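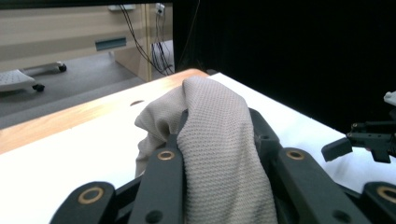 Marijke Van Hecke objected early on that a gripper which copes with waffle-knit cloth will cope with anything, and that we had therefore picked a flattering test. We disagree, having watched both candidates try.

Figure 2. Linkage gripper holding a beige knit cloth.

The Brukier fingers and the Maglaya fingers each made 166 grasps on the same cloth. Maglaya closed faster — and often on nothing. Brukier took around 700 ms and usually came back with fabric.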